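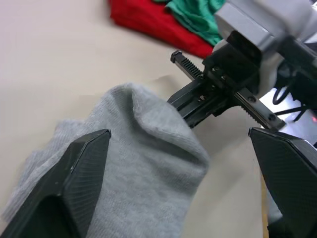 Light grey sock, soft fine knit with a faint rib.

Laundry sorting, Kurel Street

This page belongs to the sock and small items part of the Edora laundry pages. The shirts and towels have a page of their own, and the bed linen will go up in October.

Socks are done last, after the big pieces are folded and off the table. We tip the lot out, pull the dark ones to one side and work through the greys and whites first. Greys are the slow ones. Two shades can look the same under a ceiling light and quite different beside a window, so check the rib and the length of the cuff before calling anything a pair.

Our method is plain. Lay one sock flat, lay its mate on top with the heels matching, smooth both towards the toe and fold in thirds. We stopped rolling them into balls a while back, as it stretches the cuffs. Flat pairs also stand up on edge in a drawer.

Odd socks go in the Majumder tin on the shelf by the door. It held 87 at the last tidy, and nearly half found a match the following month. Anything with a hole in the heel is kept for dusting.

Pictures may be reused on other household pages with a link back to this one.

Page updated 2026-05-06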